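Progress note to Hunden, November - Grukthorpe wardrobe room
From: Sabina Vávra

Quick one, sorry, we are mid-sort and I have to be at Tristitz by 4.

Where we are
Rails up along the long wall. Donated clothes from the Baláž store all moved over, no more bags in the corridor. 199 items tagged so far, tags are string and card for now, the printed ones are late. Coats finished. Kids sizes finished. Dresses and sheer stuff about half way, slow going, everything snags.

Money
Rails and tags paid out of the first installment. Steamer not bought yet - waiting on a second quote. Nothing over budget.

Problems
Hangers. Came to us as a mixed lot and they tangle, hook through hook, specially the plastic ones. Takes longer to get them apart then to hang the clothes.

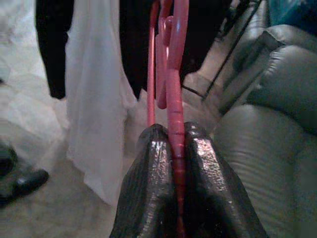

Plan is to sort hangers by type before anything else goes up, heavy garments on the wide wooden ones, light things on plastic. Black and white pieces get separate sections, lint is a pain otherwise. Also want dividers by size, cardboard will do.

Next
- finish dresses
- mending pile, over 5 boxes, needs a second person
- mirror still to be fixed to the wall
- open the room for first fittings, three mornings a week to start

Could you confirm the second installment date? Need it before I order the steamer. Recipts to follow seperately.

Sabina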